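Plotasholm careers night swaps the brochures for actual work

Teenagers in Plotasholm will be asked to do a job before they are asked whether they want one, under a new format for the district's annual careers night in April.

The evening, held in the high school gymnasium, has for many years followed a familiar pattern. Employers stood behind tables. Students walked past the tables. Parents collected pens. Last year's event drew 268 students, and an exit survey found the most popular feature was the sausage rolls, with the exit itself a respectable second.

This year the tables are going. Each employer gets a marked-out square of gym floor and a simple instruction, which is to bring a task that a sixteen-year-old can attempt in ten minutes and fail at without injury.

The change is the idea of Benedikt Berchtold, who runs the joinery firm Kälin and has stood behind one of the tables for longer than he cares to say.

"I had a speech about apprenticeships," Mr. Berchtold said. "I gave it to one boy who nodded the whole way through, and at the end he asked me where the washrooms were. I told him. It was the most useful thing I said all night."

Kälin will be bringing a half-built staircase. Students will fit a tread, check it with a level and then have their work inspected by a second-year apprentice, who is understood to be looking forward to being on the other side of that conversation for once. Mr. Berchtold has asked that anyone taking part wear closed shoes, and has asked it in capital letters on the sign-up sheet.

Pekska, the payroll and bookkeeping office on the main street, faced a harder job making its line of work look lively. Its answer is a shoebox of receipts from an imaginary plumber, which students will sort into what can be claimed and what can't. The plumber has a boat. Staff say the boat comes up more than you would think. 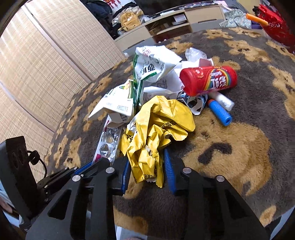 Alano, which manages the seniors' residence and the two medical clinics in town, will run a mock front desk with three phones, two of them ringing. Its staff will play the callers, and rehearsals are said to have gone a little too well, with one supervisor asked to tone down a man who had lost his health card and blamed the town for it.

The numbers behind the shake-up are modest but stubborn. Local employers listed 100 entry-level openings over the past year, according to the district's own tally, and a good share of them were still sitting there months later. Over the same stretch, teachers at the high school say, graduating students kept telling them there was no work in Plotasholm. Both groups were perfectly sincere, and they live on the same dozen streets.

Part of the trouble may be the job ads. A review by the senior business class found several that asked for two years' experience in positions described as suitable for beginners, and one that wanted a "seasoned self-starter" to stack chairs. The class has offered to rewrite them at no charge. Three employers have accepted, and one has asked what was wrong with the chairs.

The night will cost $1393, most of it for floor covering to protect the gymnasium's new varnish, a subject on which the phys. ed. department has been heard from at length. Exhibitors are covering the bill between them. The sausage rolls will be back, though they have been moved to the far end of the room so that anyone wanting one has to walk past the staircase.

Students who finish a task will get a card stamped by the employer, and those with four stamps can put their names down for a paid day on the job during the summer break. There is no prize draw. Organizers looked into one and found that last year's tablet computer had been won by a student's uncle.

Parents are welcome but will be kept to the bleachers for the first hour. Mr. Berchtold said the rule came out of a trial run in the Kälin workshop, where a father watched his daughter measure a board, watched her measure it again, and then took the tape out of her hand.

"She had it right, too," he said. "He cut it short. We offered him the same apprenticeship talk, but he didn't want to hear it either."

Doors open at 6 p.m. and the squares close at 8:30, with the staircase to be taken apart that same evening by whoever is still around. Employers who want a square have until the end of the month before to let the school office know, and are asked to describe their task in one sentence. The office has already sent back one submission – four pages, with a diagram – and would rather not name the firm.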